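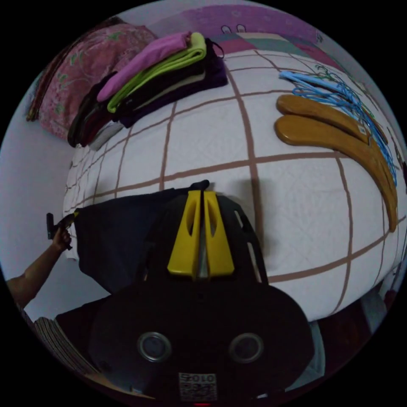
Wundero Picture Book Loans
Minutes of the July working meeting
Held in the upstairs room, Bepari Reading Room, 6.30 pm

Present: Nazma Barua (chair), Moushumi Sultana (minutes), Sabina Ranasinghe, Debashish Haque
Joined by telephone from item 3: Benito Peñalver

1. Minutes of the previous meeting

1.1 Agreed as a correct record with one change. In item 6, "board books" should read "boxed books". The stored copy will be amended.

1.2 Matters arising. The replacement shelf labels have been received and fitted. The query on large-print copies is carried forward, as no reply has come from the supplier. All other actions were reported closed or are covered below.

2. Stock record

2.1 Sabina Ranasinghe reported that the stock check is finished. The Zeltix record shows 900 titles. Of these, 17 could not be found on the shelves or in any bag returned before the check began. They have been marked "missing" in place of "withdrawn", so that they keep their numbers if they come back.

2.2 The check also found books whose spine number did not match the number inside the front cover. In every case the spine label had been replaced and the old number copied wrongly. The number inside the cover is to be treated as correct. Spine labels will in future be printed from Zeltix and not written by hand.

2.3 Where a title is held in two languages on facing pages, it has been entered once, with both languages in the language field. Where the same story is held as two separate books, each has its own entry. Sabina asked that nobody merge these entries, as the search screen then shows only the first language.

2.4 Wordless books. There is no agreed way of entering these. Some have "none" in the language field and some have been left blank. A blank field drops the book from every filtered search. Agreed: enter "wordless" in full, lower case.

Action: Sabina to correct the existing entries for wordless books before the September loans open.

3. Book bags

3.1 The current bag holds one picture book, a sheet of suggested activities and, for the under-fives, a small set of felt figures. 100 bags are in use. The bag itself is standing up well. The card pocket inside is not, and most failures are at the lower left corner where the stitching stops short of the seam.

3.2 Two options were considered. The first was to restitch the existing pockets along the full length. The second was to remove the pocket and use a clear sleeve fixed to the handle. The second is quicker to fit but the sleeve can be pulled off by a small child, and the loose part is a concern with the youngest age group.

3.3 Benito Peñalver joined the meeting at this point. He had tried both on bags at his own group. The full-length stitch had held. He noted that the thread needs to be a heavier weight than the one now used, and that the needle should be changed to suit or the holes will run.

3.4 Agreed: restitch, heavier thread, pocket to be kept the same size so that the existing activity sheets still fit without folding.

3.5 Felt figures. The sets are to be counted out and counted in against the list on the inside flap. If a figure is missing the bag may still go out, provided the list is marked. It was noted that some lists refer to a "bird" where the story has a duck and a hen, and that families have reasonably asked which is meant. The lists will be reworded to use the name given in the story.

Action: Benito to send the thread weight and needle size to all present. Nazma Barua to reword the lists.

4. Activity sheets

4.1 The sheets were reviewed against the layout agreed in spring. The layout asks for one thing to do before reading, one during and one after, on a single side. Several sheets run to a second side, usually where a craft has been described in full.

4.2 There was discussion on whether crafts belong on the sheet at all. Points recorded:

Crafts that need only paper, crayons and glue are used often and cause few queries.
Crafts that need scissors, paint or an oven are used less, and the sheets come back clean, which suggests they have not been near a table.
Some families read in the evening and have no time for a craft afterwards, but do use the question printed at the foot of the sheet.

4.3 Agreed: the craft stays, limited to four steps, and materials are listed on the first line. Anything needing an oven is to be taken off. The question at the foot of the sheet will be set in the same size of type as the rest.

4.4 Print run. Jurkiron will print 500 sheets on the heavier paper. The proof is to be checked by two people, one of whom has not worked on the text. The last run went out with two activities carrying the same number.

Action: Moushumi Sultana to cut the long sheets to one side and pass them to Nazma for checking before the proof is requested.
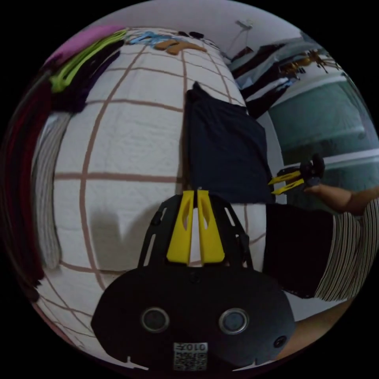 Debashish Haque asked whether the question at the foot of the sheet should be printed in the second language as well, since the adult reading at home may not be the one who chose the book. He said he would sooner lose the border than lose the translation.

4.5 It was confirmed that the border can be removed without altering the rest of the layout. The translated question will be added beneath the English one on all sheets for two-language titles. Sheets for single-language titles are unchanged. Debashish will supply the Bengali text, and Sabina the Sinhala. Spanish is already held.

5. Choosing titles for the autumn

5.1 The method used last year was reviewed. Each person put forward titles, the titles were read aloud once, and a mark was given for text, pictures and how the book held up when read to a group. The marks were then added. The result favoured books that did tolerably on every heading, and two very good books for reading one-to-one were left out because the pictures were too small for a group.

5.2 Agreed: the group mark will be dropped for bag titles and kept for story time titles. These are separate uses and will be scored on separate sheets.

5.3 Rhyming texts. Benito said that a rhyme that works in one accent can fail in another, and that the reader stumbles at the same line each time. It was agreed that rhyming books will be read aloud by two people before a mark is given.

5.4 Length. No upper limit was set. The reading time will be noted on the scoring sheet, timed at a normal pace with page turns but without stopping for questions.

5.5 Repeat titles. A title may be chosen again if it was last used more than two years ago. Nazma asked for it to be recorded that she would have preferred no limit, as children who join in the autumn have not met any of them.

Action: Debashish to draw up the two scoring sheets and circulate them.

6. Reading aloud online

6.1 The monthly online reading was discussed. Publishers' terms differ. Some permit a live reading but no recording; some permit a recording for a fixed period; some have not answered. Until a reply is held in writing, a title is not to be read online, even live.

6.2 Replies will be kept in the notes field of the Zeltix entry for the title, with the wording copied out in full. A note that says "permission ok" is not enough, as it does not say what was permitted or for how long.

6.3 Sound. Two families reported that the reader was hard to hear when pages were turned. The microphone is to be placed on the side away from the turning hand. The pages are to be shown after each one is read — not during — so that the reader is facing forward while speaking.

6.4 Start time to remain 5 pm. A later time was suggested and not taken up.

Action: Sabina to list all titles where no written reply is held.

7. Repairs

7.1 Torn pages are still being mended at home with ordinary clear tape. It yellows and lifts the print when removed. A line will be added to the bag flap asking families to return torn books unmended. It was agreed that the wording should make plain there is no charge for a torn page.

7.2 Loose spines. Books with a loose spine are to be set aside and not glued singly. They will be done together in one session, under weights overnight, and returned to the shelf the next day.

7.3 Lift-the-flap books. Missing flaps will be replaced with plain card cut to size where the hidden picture can still be seen. If the picture beneath has gone as well, the book is withdrawn and the Zeltix entry closed.

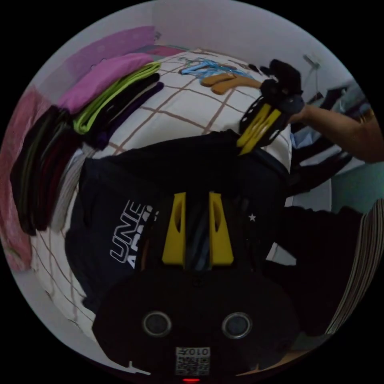

Navy t-shirt with white print, spread on the bed.

8. Any other business

8.1 Returns box. The lid does not close when a bag is put in handle first. A notice will be fixed to the front asking for bags to go in flat.

8.2 Author names. Moushumi noted that illustrators are entered in Zeltix only where they are also the author. For picture books this leaves out half the people responsible. The illustrator field exists and can be filled. Agreed for all new entries; existing entries to be done as books come back.

8.3 Large-print copies. Carried forward, see 1.2. If no reply is received the enquiry will be sent to a second supplier.

9. Next meeting

9.1 September, same room, 6.30 pm. Scoring sheets to be completed and brought on paper.

The meeting closed at 8.10 pm.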